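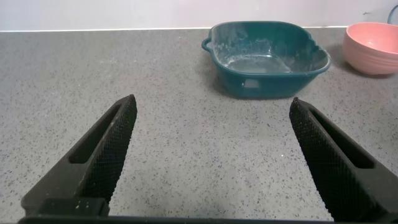

The Gray Counter, Nultstead Kitchen

Gallery: surfaces and walls
Text by Piret Kivi

Gray with dark flecks and a few white ones, white wall behind, and a thin pale line along the back where the two meet. It took us from March until the end of summer to arrive at this.

The Nultstead kitchen is shared by the four studios on the ground floor, and for years it had a yellow counter with a burn on it the shape of Portugal. People were fond of the burn. People were less fond of the yellow, so when the sink had to come out anyway we agreed to replace the lot, and then spent several months discovering how many opinions can be held about gray.

Choosing the speckle

We brought home samples from Gadlow in a shoebox. One was so pale it looked unwell. One had flecks big enough to be mistaken for raisins, which Raimonds Eglītis tested by trying to pick one off. The one we ended up with is medium gray, with flecks small enough to ignore and plentiful enough to hide behind. Up close you get the dark bits and the odd white one. Toward the wall it all settles down into plain gray, like most things seen from a distance.

Crumbs

I should mention these, as they were the whole argument for speckles. Toast crumbs vanish on it. So does pepper, so does coffee grounds, and so did a small earring of Anneli's for the better part of a week. Whether this makes it a cleaner kitchen is a matter we have agreed to leave alone. Wipe it down with your hand first and then the cloth. Your hand will find what your eyes can't.

The white wall

Ona Avotiņš painted it. The can said white. In some light it goes a little pink, or lavender if you're in that sort of mood, and Ona would like it known that she painted it white, from a can marked white, and that two coats of it are on there. Gediminas Rätsep thinks the color is coming from somewhere else in the room. He has been invited to find out where.

I've grown to like it. Next to that much gray, a wall that blushes slightly is good company.

The line at the back

My favorite part, and the one visitors never comment on. It runs straight. If you had met the old one, which wandered off toward the window and had a pencil wedged in it, you'd understand why I keep looking. Please don't lean cutting boards on it while they're dripping. I know they fit there. They fit in the rack as well.

What it cost, for those who keep asking

The bill from Mets came to 1471, with delivery, and with 200 taken off for a corner we never did manage to find fault with. We had put 300 aside for surprises and spent it on the tap.

House rules, such as they are

Hot pans go on the trivet. The trivet lives in the drawer under the kettle, where it has always lived, including on the day of Portugal.

Lemon juice, beetroot and turmeric get wiped up when they land. I have no idea what they'd do to it and would like to stay that way.

Bread is cut on a board. The speckles will hide a good deal but they won't hide that.

If you'd like the yellow one, a length of it is still leaning in the shed at Molemis, burn included. Bring a van and someone strong, and come after 4 p.m., when Gediminas is there to help lift and to tell you about the wall.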